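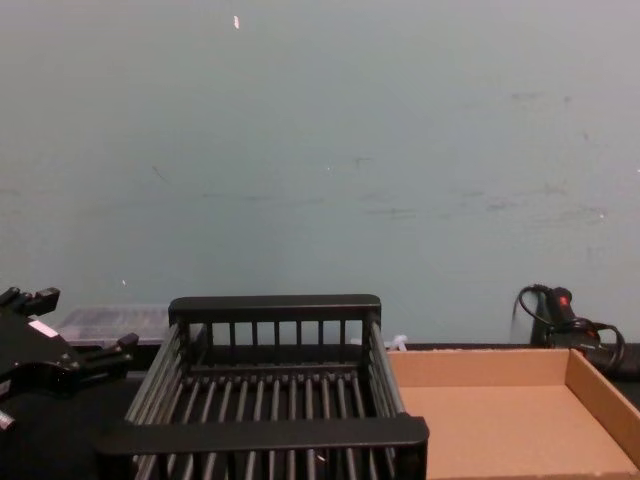 4.2 Collection of demonstrations
Each task was shown to the system by remote control, with one operator driving both arms from a pair of Wevo hand controllers. The goal was to sort rolls of tape between storage places on a bench. An open dish rack and a shallow cardboard tray stand side by side and serve as the two target areas. Both are empty at reset. We recorded 113 demonstrations at the Dirncombe site, each ending when the operator pressed the stop pedal.

Operators were told to use the arm nearer to the roll and to keep the other one still unless a handover was needed. Small items along the wall were left in place as clutter and were not labeled.

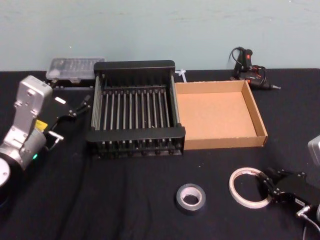
Joint positions and gripper commands were logged at 30 Hz. Pauses longer than 2 s were trimmed before training, as the policy otherwise learned to wait above the rack. The trimmed set holds 3620 grasp-centered segments.
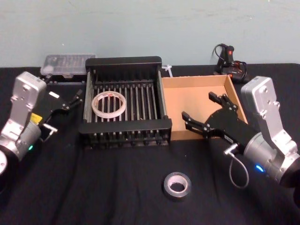 Jouko Mäkelä, Drarunus Turunen Laboratory
Received 18/10/2019

Figure 3. Bench views from the tape sorting task, taken by the chest and head cameras.

A demonstration was kept if the roll came to rest on the rods or on the floor of the tray. Rolls left leaning on a rail were counted as failures and the trial was repeated from reset.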